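搜索商品、编号或关键词 搜索

首页 收纳 编织篮 桌面用品 售后 联系我们

Kastuta 带盖编织收纳盒
编号：319
供货：Trodis 家居

Kastuta 是一款放在桌面上使用的小型收纳盒，盒盖与盒身连在一起，打开以后不需要另外找地方放盖子。盒内有分格，适合放茶包、针线、钥匙、信用卡单据，或者那些每天要用、但是不愿意摆在外面的东西。

我们从一月开始销售这个款式。以前的款式没有分格，有客人来信说，小东西都混在一起，找一根针要把全部倒出来。所以我们请 Hekora 编织工坊重新做了里面的部分。新款的外形比较朴素，放在浅色的桌子上颜色很舒服，和绿色植物也很配。 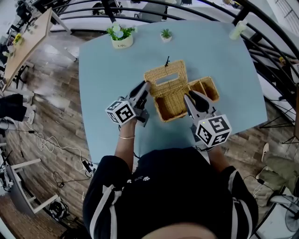 Kastuta 编织盒，盒盖打开。

材料和颜色

盒身为天然藤条，手工编织。天然材料的颜色每一批都有一点差别，有的偏黄，有的偏蜂蜜色，这个不属于质量问题。如果您一次订购多个，并且希望颜色接近，请在订单备注里写明，仓库会从同一批里挑选。

新的盒子可能有一点草的气味，在通风的地方打开盒盖放 2 天，气味会变淡。

怎样分配里面的空间

小格放细小的物品，大的空间放有体积的物品，这是最简单的方法。做针线的客人常常把线团放在一边，剪刀和软尺放在另一边。用来放茶的话，建议选择有独立包装的茶包，散茶容易落进编织的缝里，清理起来很麻烦。 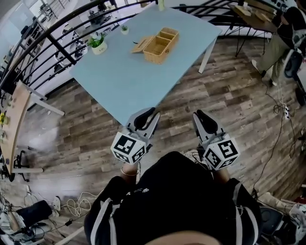
放在书桌上的时候，请给盒盖留出打开的位置。盒盖可以向后完全翻开，靠墙太近就只能开一半，时间长了连接的地方会受力。搬动的时候请用两只手拿盒身，不要只提着盒盖。

不建议放入的物品：没有擦干的餐具、没有包装的食品、会漏的瓶子。盒子也不适合放在浴室里。

清洁

平时用软毛刷顺着编织的方向刷，灰尘比较多的时候可以用拧干的布擦，然后打开盖子自然晾干。请不要用水泡，也不要放在暖气上烘。有细的毛刺露出来时，用小剪刀剪掉就可以，不要用手拉。

包装和配送

每个盒子单独装一个纸箱，里面垫纸，不用塑料泡沫。下单以后 13 天之内发货。到现在这个款式已经卖出超过 1,000 个，退回来的大部分是运输中压变形的，收到时请先看纸箱的四个角，有问题请当天拍照给我们。

Hedlund 系列的布内衬可以配合使用，需要另外购买。内衬可以取出来手洗，洗后会稍微缩小，所以我们裁的时候已经留了一点余量。
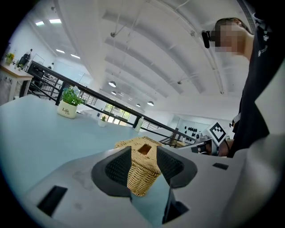
Solveig Viklund 来信写道，她用这个盒子放毛线针和纽扣已经有一个冬天，分格很实用，只是最小的纽扣会卡在编织的缝里，后来她在格子底下铺了一块毛毡，才解决了这个问题。她还问能不能单独买毛毡垫。目前没有单独销售，但是内衬的布可以按照格子的大小裁开使用，裁过的内衬不能退换。

关于订购数量、颜色批次和布内衬的问题，请写信给 Halfdan Nørgaard，来信时请写上编号。

页面更新：2019年3月27日

打印本页 用电子邮件发送给朋友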